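Electrolyte additives for cold charging; a printed gas sensor that resets without heat; recycled magnet powder

Last updated: March

A small addition to the electrolyte can keep lithium-ion cells from plating metal when they are charged in the cold, according to a group at the Vasconcelos laboratory led by Simone Figueiredo.

Plating happens when lithium ions arrive at the graphite electrode faster than the graphite can take them in. The excess settles on the surface as metal. Some of it dissolves again on discharge, and some does not, so the cell loses capacity for good. The usual defense is to charge slowly below freezing, or to warm the pack first and spend energy doing it.

Figueiredo's group looked at the last step of the ion's trip, where it sheds the solvent molecules that surround it and passes through the thin film on the graphite. At low temperature this step is slower than diffusion through the liquid. The additive, a fluorinated ester, binds to lithium more weakly than the main solvent does and displaces part of it near the electrode. The ion then has less to shed. The additive also breaks down during the first few cycles and leaves a film that is thinner and richer in lithium fluoride.

Pouch cells with the additive ran for 1377 cycles at a fixed cold-chamber setting before falling to the cutoff capacity. The control cells reached the same cutoff well before that. Teardown of the control cells showed gray deposits near the electrode edges, where pressure on the stack is least even. The treated cells showed deposits only at the tab corner.

The trade-off is at the warm end. Above normal room temperature the additive keeps decomposing slowly and produces gas, and the treated pouches swelled more than the controls in storage. The group is now testing a second component to stop this. "The cold result is the easy half," Figueiredo said. "A pack in a vehicle has to sit through summer too."

Gas sensing without a heater

Most metal oxide gas sensors carry a small heater. It speeds the surface reaction and, after exposure, drives the gas molecules off so that the reading returns to its baseline. The heater also takes most of the power budget.

Anderson Dantas and Chiến Ung, working with the instrument maker Honel, have described a printed nitrogen dioxide sensor that resets with light. The sensing layer is a mix of tin oxide particles and an organic dye, printed on a polymer sheet. A short pulse from a violet LED creates charge carriers in the oxide, which neutralize the adsorbed gas and release it. The dye extends the useful range of wavelengths, so a common low-cost LED is enough.

The published version uses 3 electrodes per cell in place of the usual pair. The additional electrode measures leakage across the bare sheet, and the readout circuit subtracts it. Without this correction, humidity dominates the signal. With it, the sensor can still be misled by a fast change in humidity, such as a door opening to the outside, but the error decays within one pulse period.

Drift over longer periods is less settled. The dye bleaches, and the rate depends on total light dose, so a unit sampled often will age faster than one sampled rarely. Dantas and Ung propose counting the pulses in firmware and scaling the response to match. This works only if the bleaching curve is the same from one print run to the next, and the paper covers a single run.

Recycled magnet powder

Hydrogen processing of scrap neodymium magnets is an established route: the alloy absorbs hydrogen, expands, and crumbles to powder. The weak point is what comes with it. Nickel plating separates as flakes, and adhesive residue leaves carbon in the product, which lowers coercivity after sintering.

Raíssa Frota and coworkers at Caswood report a two-stage treatment that removes most of the carbon before the magnet is broken up. Whole magnets are first held in a low-pressure hydrogen flow, warm enough to crack the adhesive but too warm for the alloy to take up hydrogen at that pressure. The vapor is pumped away. The temperature is then lowered and the pressure raised, and the alloy breaks up as usual. Plating flakes are removed by sieving.

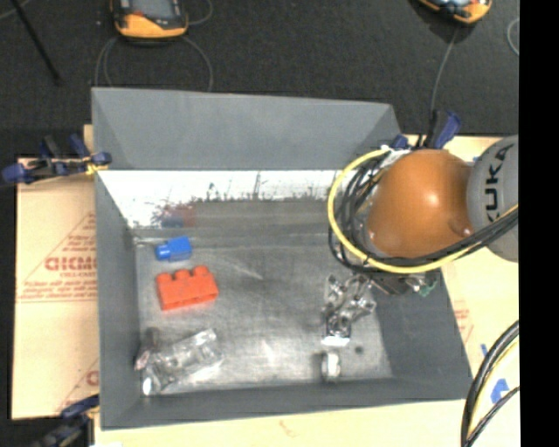

Vol. 7, No. 3

Magnets sintered from the treated powder recovered most of the coercivity of the original stock. Remanence was slightly lower — the authors attribute this to oxygen picked up during sieving, which was done in a glovebox with an aging purifier. A repeat with a sealed sieve is planned. The batches came from a single type of motor, and mixed scrap would bring in varied alloys and coatings. Frota's paper suggests sorting by magnet grade before treatment but gives no method for doing it quickly.

Also noted

Zsolt Bozsik has posted a revised version of Gavgate, a free tool for fitting impedance spectra from battery and fuel cell measurements. The new release checks each data set for consistency before fitting and flags low-frequency points taken while the cell was still drifting. Files saved by earlier releases open without conversion, but fitted values may shift slightly because the default weighting has changed. The old weighting remains in the settings menu.

Comments

pellet_press
Did the cold-charging paper give the electrode loading? Thin electrodes will look good in almost any electrolyte at low temperature.

M. Tarrow
Loading is in the supplement, second table. It is moderate. Not thin, but lower than what I would expect in a production energy cell.

ohmic_drop
The weighting change in the fitting tool moved my charge transfer values enough to matter in a comparison with last year's data. Switch back to the old setting if you are in the middle of a series.

kestrel44
We tried light reset on a different oxide and had the same bleaching problem. Pulse counting helped until we changed ink supplier, and then we had to recalibrate everything.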